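### 4.2 What the counter staff told us

By the time we came back to Linness in September, the arm had been part of the canteen kitchen for long enough that people had stopped lowering their voices around it. We had expected to hear mostly about speed, and we did hear some of that, but the conversations kept drifting toward smaller matters: who says good morning to whom, who gets to stand by the window, and who is now the person everyone calls when a bottle has been put back in the wrong spot.

Maarja Venckus, who had run the coffee counter for years before the trial, described her day as "the same work with the middle taken out." She still opens up, still tastes the first cup, and still chats with the regulars (she was very firm on that point!), but the reaching and fetching in between has largely passed to the arm. Vija Paju missed that part more than she had expected to. Fetching things, she told us, was when she did her thinking.

Over the trial period the log recorded 1,621 handovers, and in 53 of them a member of staff stepped in. We were curious about those moments, and so was Birutė Kazlauskienė, the shift lead, who had begun writing them up in a notebook of her own well before we asked. Her notes are kinder to the arm than ours are, and a good deal more useful, because she wrote down what the person had been doing when they were called away.

Much of the new work is arranging. The counter has to be laid out so that the arm can reach across it, and this layout was first tried in simulation (Figure 3) and then argued over in the kitchen itself.
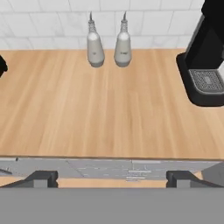

**Figure 3.** Simulated counter with two white bottles near the tiled backsplash and a coffee machine at the right, seen past the gripper fingers.

Those arguments were friendly, for the most part, and we came to think of them as a kind of training that had never been planned for. Staff who had felt left out of the purchase had a great deal to say about where a bottle ought to stand, and Aigars Jankauskaitė, who looks after the Clendent software, took to bringing his laptop down at the end of the shift so that they could move things on the screen themselves. Whether this time should count as paid hours was still being discussed when our visits ended.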